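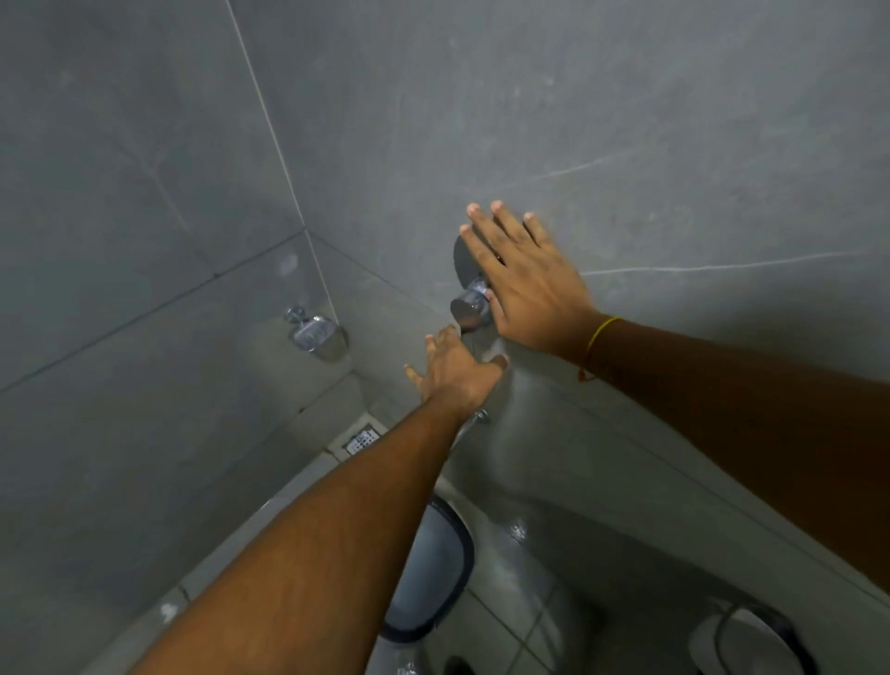

Lolard Household Hot Water Diaries: read this before you use the files

Open Data > Home Energy > Data notes
February | By Marianna Szewczyk

Lolard is a set of self-reported hot water diaries from around 400 homes in Drevari, with a meter reading at the start and end of each diary. It was put together to check a claim that gets repeated in every leaflet on saving energy: that people who write down their shower times start taking shorter showers. I didn't believe it when we started and I'm not sure I believe it now. The files neither prove it nor kill it, whatever you may have read in the press summary.

What's in the folder

diaries.csv has one row per shower, bath or sink use, as the household wrote it down.
homes.csv has one row per home: heater type, number of people, rent or own.
meters.csv has the opening and closing readings.
codes.txt explains the short codes in the notes column. Read it. "LV" means the lever was left in the same place as last time, and a lot of people have taken it to mean "low volume."

What the numbers are worth

Not as much as I'd like. Shower length is what people say it was. Anika Crenshaw went through the diaries against the meters and found that the tidy ones were the worst match. Homes where every shower was logged at five minutes used as much hot water as homes that wrote down 12 and 15. I would treat any round number in the minutes column as a guess.

The temp_felt column is even softer. People picked cool, warm or hot from a list. One home's warm is another home's scalding, and nothing was measured at the shower head. Please don't turn it into degrees. Somebody did that with version 1 and got a very nice chart out of it.

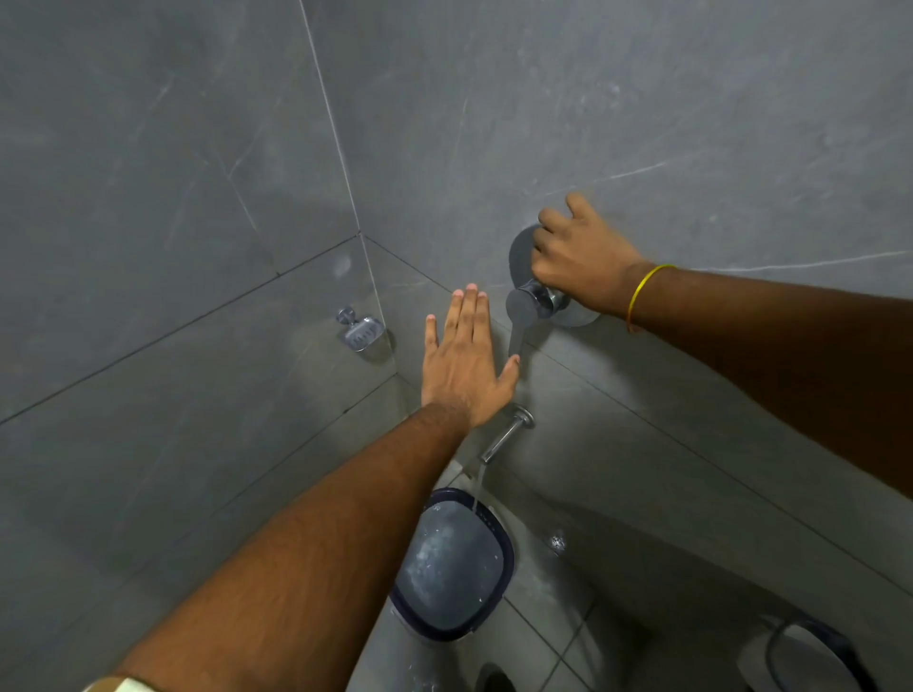 The valve_type column is better, as it was filled in from a short list at the first visit and checked again at the last one. Single lever, two handles, thermostatic, push button, other. "Other" is mostly old Verstraete units with a foot pedal, which were put into one housing block and, as far as I can tell, nowhere else. They behave oddly in every table. I leave them out, but I say so when I do, and I'd ask you to do the same.

The savings claim

Ristonico paid for the printing of the diaries and put out its own summary, which says that diary keeping "cuts hot water use." I have looked for that result and can't get it without dropping the homes that quit early. If you keep everyone in, the drop in use shrinks to something the weather could explain. It may still be real. But there was no group that kept no diary, and without one I don't see how anybody can tell.

Known problems

Rows with no home_id are from a box of diaries that got damp. They can't be matched to meters.
Bath and shower share a code in the first batch. Fixed in version 2, but only where the handwriting was clear.
Children's showers are badly under-reported. Teenagers' showers are, I suspect, pure fiction.
The closing reading is missing for homes where people moved out - don't fill it with the average.

Using it

Free to use with credit. The smaller file of 300 homes with both meter readings is the one I would start from. If you find an error, write to Anika with the home_id and the row, and keep the subject line plain. Requests for us to confirm a savings figure will get the section above pasted back.

Recent in Home Energy
Drevari heater survey: codes and corrections
Why our meter readings disagree with the bills
Laundry diaries, version 2
Old notes on the Verstraete block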